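August 9, 2023
By the Undier good practice team, Funer

Progress report — handling rules for hand-held gripper work, second stage

Short one this time, full tables to follow with the December report.

Where we are. Draft 3 of the working rules went out to everyone collecting for Undier. 263 sessions logged under it so far, against 522 planned for the whole grant. A bit behind. Most of the gap is the Florkier homes, where we started late becuase the consent forms had to be redone. New forms are fine and signed copies are with the office.

Rules now in force:
Consent covers the room as well as the person. Householder walks round with the operator first and says what stays in view.
Handwritten numbers, letters, names on boxes — note them on the session sheet, reviewer decides whether to blur.
Fingers clear of the pads before closing. Applies to the second operator too when two tools share a table.
Small items stay in one shallow tray with a rim. Nothing sharp, nothing under the minimum size in Annex B.
Pads wiped and pins checked at the start of each session, initialled.

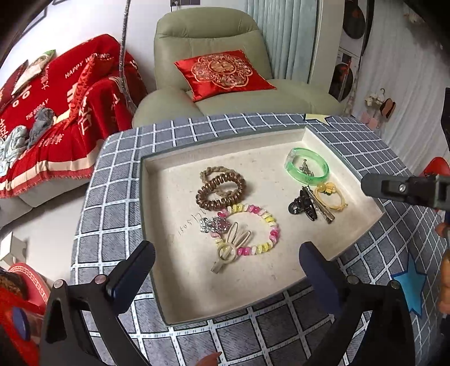
Small-items task, hair accessories and bracelets in a shallow box, two grippers at the table.

The small-items task is the one that gave us most to write about. Thin elastics and flat clips are awkward and people want to help with their free hand, so the fingers rule was reworded twice. Current wording is plainer and operators seem happy with it. The two-tool spacing rule is still only advice, we need more sessions before fixing a distance.

Audit. Usman checked 47 sessions against the rules. 8 had something wrong, nearly all missing initials or a room note left blank. No injuries reported. Two sessions withdrawn at the householder's request and deleted, confirmation on file.

Spend is on plan apart from travel, slightly over. Would like to move a little from printing to cover it — please confirm if thats ok by email.

Next: settle the spacing rule, finish Annex B, retrain the Florkier operators on the session sheet. Draft 4 to you before it goes out.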